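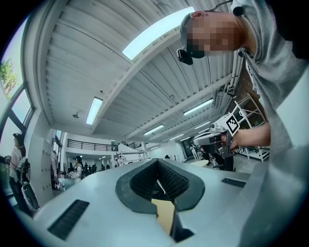 Home | Posts | Robots, mostly | About | RSS

The target for Jugah is 2,268 examples, a number somebody at Skuvside picked before any of us had tried to pick up a block 2,268 times. By the end of February we had 1,211. I've stopped converting the remainder into afternoons. 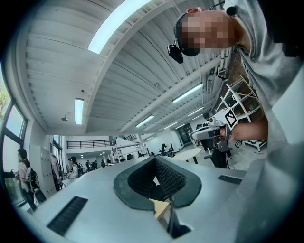 Our learning system has one hobby, and it's copying people. Give it a hundred smooth grasps and it will be smooth. Give it my grasps and it hesitates, backs off and goes in again from a slightly worse angle. So I've been trying to behave – with a little yellow block between the black-lined jaws and a camera strapped to the forehead, you do become aware of your own dithering. 294 of my early takes have been binned for what the review sheet calls "indecision."
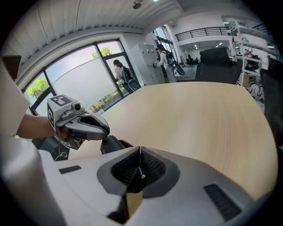 Follau, the sorting script, wants variety, and it nags. Same object, new angle. Same angle, other hand. It would also like every marker readable, and I now think about wrist rotation more than I think about dinner. There's one printed on top of the gripper and another on the side, and I can still find a way to hide whichever one it wants. My record is 9 rejections in a row.

Next up is Muretti, the same thing but with cloth. I have seen how I fold towels – the model has my sympathy.

Filed under: teaching machines, bad habits

© March 2026 | Contact | Back to top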